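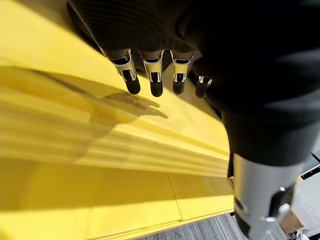
# Sitar

A collection of notes on tabletops and the things that cover them: colors, finishes, cleaning, how a surface looks at breakfast and how it looks under a lamp at 9 p.m. It started as one long text file kept in Rulladdale, and it grew into a set of tables that other people kept asking for, so now it has a README!

If you have ever bought a bright yellow table covering because it looked cheerful in the store and then spent a month wondering why your kitchen walls went green, you'll feel at home in these files.

## What you get

- `surfaces.csv` is the main table, one row per surface, 19 rows so far
- `readings.csv` has every color reading, 3041 rows
- `cleaning.csv` is the cleaning log, 928 rows (my favorite file, go read the `remarks` column)
- `light.csv` describes the lamps and windows
- `notes/` has longer write-ups for surfaces that earned one

Everything is plain CSV in UTF-8 with commas and a header line. The write-ups are Markdown. There's nothing to install.

## Why tabletops

A table is the biggest patch of color most rooms have at waist height, and it gets treated like a neutral thing. Paint gets sample pots and weeks of worry. The table gets whatever was on sale. But a large flat color throws light back up onto everything near it, and once you start looking for that you can't stop: white mugs pick it up, so do hands, so does the underside of a shelf. Yellow is the loudest of the lot. Pale surfaces are quieter and much harder to describe, and a good half of the arguing in `notes/` is over what to call them.

## Columns in `surfaces.csv`

There are 16 columns. The ones you'll want first:

| column | what it holds |
|---|---|
| `id` | short code, `Y` for yellows, `P` for pales, `O` for the rest |
| `plain_name` | the color in everyday words, "egg yolk", "oat milk" |
| `maker` | Vashisht, Rerkberg, or `unmarked` |
| `kind` | board, sheet, cloth, or painted top |
| `sheen` | 1 (dead flat) to 5 (you can see the window in it) |
| `edge` | free text |
| `lies_flat` | yes, no, `after a while` |
| `shows_crumbs` | 1 to 5 |
| `shows_rings` | 1 to 5 |
| `lift` | how much color it puts on a white card held over it, 0 to 10 |

The other six are bookkeeping and are explained in the header comments of `notes/columns.md`.

`lift` is the one I'd love people to play with. It's done by eye with a plain white card held a hand's width over the surface, first by the window and then under the lamp. Zero means the card still looks white. It sounds silly and it's surprisingly steady! Repeat scores on the same surface rarely move by more than one step.

## The yellows

They're grouped loosely into lemon, yolk and mustard. Lemon ones look thin and a bit green in morning window light, then come alive under a warm lamp. Yolk ones hold up all day. Mustard hides nearly everything, including things you would rather find before dinner.

Dark objects look wonderful on yellow. Black, charcoal, dull silver, anything along those lines gets a crisp edge and you can pick out its shape from across the room. Pale wooden spoons and butter dishes go the other way and nearly disappear. If you set things out on a table for a living, or just like to lay out all the parts before you put a shelf together, that's worth knowing. A small screw on lemon yellow is easy to find. The same screw on speckled gray is gone.

A few practical things from the log:

- Tomato doesn't show much on yolk yellow until the next day, and then it does.
- Ballpoint ink comes off the shiny ones with dish soap. On the flat ones, try soap and then give up gracefully.
- Turmeric is invisible on mustard. I have mixed feelings.
- Fold lines in the Rerkberg cloths drop out if you leave them spread overnight. Ironing was quicker and left a slightly glossy stripe on Y4.

## The pales

Off-white, cream, oat, the gray that's nearly white, the pink that everyone swears is beige. These get called "white" on the label more often than not, and side by side they don't even look related. 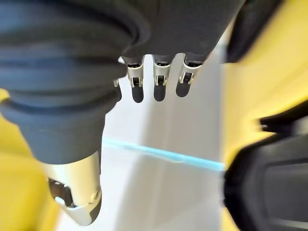
Naming them is the hard part, and `plain_name` has been changed more times for the `P` rows than for all the others put together. What finally helped was to stop naming them alone. Each pale surface is now named next to two neighbors, lying edge to edge, at noon with the lamps off. "Oat" only means something when "cream" is beside it. The old names are kept in `notes/old_names.md`, since a few people were already using them in their own spreadsheets.

Pales are also where sheen matters most. A flat pale top gives you soft, wide shadows under whatever you're holding over it. A shiny one gives you a smear of reflection as well, and it can be tricky to tell where the object stops and the shadow starts. P3 from Vashisht sits right in the middle at sheen 3, and if you want one surface for sorting buttons, cutting out patterns, and rolling dough, get something like it.

## How readings are made

1. Wipe the surface with a damp cloth and leave it until it looks even.
2. Write down the time of day and which light is on (`light_id`).
3. Take readings at the middle and near each corner.
4. Put a remark if anything feels off. "Cloudy", "somebody's lunch", whatever it is.

The corners are worth the trouble. Tables near a window are rarely one color from end to end, and the spread between corners on O2 is bigger than the gap between two of the yellows.

## Known problems

- February readings run cool. The lamp in `L2` was swapped and the swap wasn't logged for a while. Rows are marked `lamp_unsure` and left in.
- `shows_rings` was scored with tea at first and coffee later. Coffee is meaner.
- Y1 and Y5 may be the same product bought twice. The labels are gone from both.
- Painted tops have no maker listed even when the paint has one. That should be its own column.
- A handful of `edge` entries just say "nice". They are nice, but I'll get to them.

## Using it

Take it, chop it up, make charts, print the cleaning log and stick it to the fridge. A mention of Sitar is appreciated if you publish something. Please don't use the readings for paint matching; the meter is a hobby model and was never meant for that.

If you add a surface, copy the template row in `notes/new_surface.md`, fill in what you can and leave the rest blank. Blanks are fine, guesses are a pain to find later. Greens are badly needed. So is anything striped, although how to score `lift` on a stripe is an open question and I'd be thrilled to hear ideas.

## Changes

- `cleaning.csv`: soap and vinegar are now separate values in `method`
- `surfaces.csv`: `lies_flat` takes `after a while`
- renamed P6 from "bone" to "oat, the darker one"
- fixed swapped corner labels for O2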